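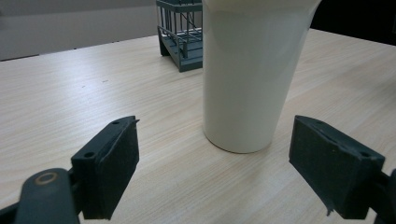 White cup and the railing model, light wood table.

TABLETOP AND SMALL ITEMS CHECK, WITH COMMENTS
Pistollow shared workroom. Checked 24 February 2021, before the evening group came in.

Key: OK / FIX / WATCH. Comments go after the dash. Keep them short, I never do.

1. TABLE

Surface, splinters or raised grain - OK. Ran a dry cloth both ways, nothing caught. Grain feels a bit open near the window end, could use oil in October when we do the rest.

Surface, rings and stains - OK. Old tea mark by the back corner is the same one as last check. Stop writing it up as new please.

Edges and corners - WATCH. One corner has a small ding. Not sharp. Sand it next time the paper is out.

Wobble - FIX. Rocks if you lean on the door side. Felt pad gone from one leg again. Put a folded card under for now, card is NOT a repair.

Load - OK. Nothing heavy left on it overnight. The limit we go by is still 300 lb spread out, and no sitting on it, same as always.

2. CUP

Chips and cracks - OK. Went around the rim with a fingertip, then the foot. Clean.

Foot, sits flat - OK. Thin beige band around the bottom is just how the base looks, doesn't rub off, isnt dirt. Somebody scrubbed at it last time.

Contents - OK. Empty. Cups on the model table stay empty or they go to the sink counter.

Distance from edge - OK after moving. Was closer than a hand's width when I got in. Tall cup, wider at the top then at the bottom, so it goes over easier than the squat ones. A hand's width MINIMUM, two is better.

Distance from model - WATCH. The cup and the railing piece keep ending up right next to each other. Reach for one, knock the other. Move the model back or the cup over, don't care which.

Label - FIX. Plain white with nothing on it. House rule is a dot of tape underneath so we know whose shelf it goes back to. No dot.

3. RAILING MODEL (the dark blue-gray one)

I have it down as "balcony", the old sheet says "cage". Same thing. Go with balcony from now on.

Uprights, straight and attached - OK. Pushed each one lightly sideways. No give.

Top rail - OK. Tight at both ends.

Crossbars and diagonals inside - WATCH. Hard to get at. One joint feels a little rough, might be old glue. Don't pick at it.

Base, lies flat - OK. No rock on a level table. On THIS table see wobble above.

Points and sharp ends - OK. Bars are thin though. Keep it out of reach of the under 4s, it's a finger trap before it's anything else.

Dust - FIX. Soft brush only, between the bars. No spray. The Bepari wipes leave streaks on anything dark.

Carrying - two hands under the base. Not by the top rail!! Written on the door sheet too.

4. FLOOR AND SURROUNDINGS

Walkway behind table - OK. Clear to the wall.

Light - WATCH. Far side of the table gets dark by late afternoon. Lamp is on order from Lumuvby, no date yet.

Cords - OK. Nothing across the floor.

Bin - emptied.

5. TO DO BEFORE NEXT CHECK

Felt pad, door side leg. Get a pack of 4, they keep going missing.
Tape dot under cup.
Brush out model.
Sandpaper for the corner, 3 sheets is plenty.
Print more of these sheets, were down to the last few.

Signed off with FIX items open. Table can be used. If the card falls out from under the leg, clear everything off first and then put it back.

COMMENTS (3)

trodenbench
Felt pads won't hold on that leg, the bottom is rounded over. Screw-on glide would do it. I have a couple spare in the Troden box, second drawer.

shelf_b
The cup might be mine?? Mine has no tape either, came off in the wash. Will look when I'm in. Also thank you for not scrubbing it

latekey
Can we use balcony AND cage on the sheet for a while, half the group only knows it as the cage and I spent ten minutes looking for a thing called balcony.

Pistollow Workroom | Questions: leave a note at the front desk | © 2021 Pistollow | Back to top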